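News > Automation > Maintenance

Skaltbridge bench cell returns to service after gripper rebuild

The tabletop handling cell at the Skaltbridge works is running again after a rebuild of its two hand-held grippers and a change to the way they are inspected. The work was carried out in August by the maintenance group under Tassanee Kaewmanee, with Milan Michiels responsible for calibration. It covered the jaws, the cables and the fixed marks on the table. The recording software was left at its existing version.

The cell is used to record two-handed picking tasks. An operator holds one gripper in each hand, moves small objects on the table, and the opening of each jaw pair is logged together with the position of the hand. The recordings are later used to program a pair of fixed arms in the building next door. A fault in a gripper therefore does not stop the cell. It goes into the recordings and is found later, sometimes weeks later, by the people working on the arms.

That was the case here. During a routine comparison, the team at Drovska, which runs the arms, reported that the left jaw seemed to close slightly before the right in sessions where both hands were meant to close together. The offset was small and did not appear in every session. Michiels went back through 836 recordings and marked 128 in which the difference was larger than the limit set for the cell. All 128 had been made with the same left gripper. None of them came from the first month of its use.

The first suspect was the clock. Both grippers report over cable to a common unit, and a delay on one channel would have given the same picture. Michiels swapped the two cables at the unit and repeated a set of 16 closing cycles. The offset stayed with the left gripper, which cleared the unit and both input channels. He then swapped the cables at the gripper end, with the same result.

With the electrical side excluded, the left gripper was opened on the bench. The jaw linkage had worn at its inner pivot, and the play let the jaw travel a short distance before the sensor registered any movement. A thin ring of dark dust was found around the pin. The right gripper, which had been in use for the same period, showed wear in the same place but was still within limits. Kaewmanee decided to rebuild both.

"If you replace one, you have a new one and an old one, and the two do not match," she said. "Then you are back to the same question in a different form. It costs us one more set of pins. We did the pair."

The replacement pins were cut by Giannakopoulos, a machine shop that has supplied small parts to the works before. They are a closer fit than the originals and are hardened at the bearing surface. The first batch was sent back for burrs on one end. The second was accepted after inspection, and both grippers were reassembled the same afternoon. Screws were set with a torque driver and marked with paint so that any later movement can be seen without a tool.

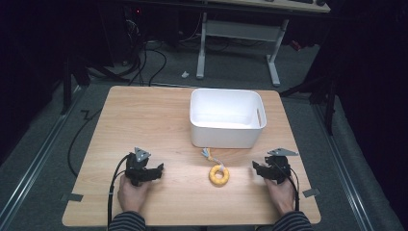 Cable routing was the second item. Strain on a gripper cable had been noted in the log on several occasions, usually by operators who felt a pull when reaching toward the far side of the table. The maintenance group has now set a minimum slack for each side, measured from the front edge with the operator's arms fully extended. The length is checked at the start of a shift. Operators are also asked to let the cable hang free and not to wrap it around the wrist, a habit that had crept in with two of the longer tasks.

The jaws themselves were kept. Their contact faces were cleaned, checked against a flat plate and found to be in order. Michiels did change the order of the zeroing procedure. Previously each gripper was zeroed alone, left first, and the second could be done several minutes after the first. Both are now closed and zeroed within the same recording, and the file is stored with the session. A session without a zeroing file is rejected by the software at Drovska before anyone looks at it.

The new acceptance test has 16 steps and takes a little under half an hour. Most of it consists of slow opening and closing, first with nothing between the jaws and then on gauge blocks of known width. The last part is a plain handling task, in which a soft object is picked up and placed into an open bin, first with one hand and then with the other. Michiels said the handling task was kept because it shows faults that the gauge blocks do not. A block is rigid and the jaw either reaches it or does not. With a soft object the force builds up gradually, and a loose pivot shows as a step in the curve.

Both grippers passed on the second attempt. The first attempt was stopped when the right one gave an unsteady reading at full opening. The cause was a connector that had not been pushed home after reassembly. A check of the connector has been added to the sheet as a separate line, to be signed before the cover goes on.

The table was also surveyed. Position marks had been renewed several times by different people, and Kaewmanee wanted them tied to one drawing. The drawing now hangs beside the cell. Marks that lift or tear are to be replaced from the drawing and not by eye, and the date is to be entered in the log. The height of the table was measured at its corners and corrected on one side with a shim.

Inspection of the pivots has been moved from a calendar interval to a count of closing cycles, taken from the recordings themselves. The old interval assumed an even workload, while the cell in practice stands idle for days and then runs from early morning until seven in the evening. The limit for the first check has been set low on purpose and will be raised if the pins show no wear. Stesport, which operates a cell of the same type, has asked for the drawings and the test sheet. Kaewmanee said they would be sent once the first inspection was complete — the pins are new, and she does not want to pass on a part number that may still change.

The 128 marked recordings have been withdrawn from use. Michiels looked at correcting them in software by shifting the left-hand signal, but the amount of play was not constant over a session, and a fixed shift made some of the files worse. Part of the set will be recorded again, beginning with the tasks that Drovska needs first. The remainder will be kept in the archive with a note on the fault.

A spare pair of grippers is being assembled from existing stock. It will be put through the same test sheet and stored next to the cell, zeroed and ready, with its own pair of cables. Until then, a failure of either gripper means that recording stops until the part has been repaired.

Contact the newsroom | Copyright Skaltbridge Works News | Back to top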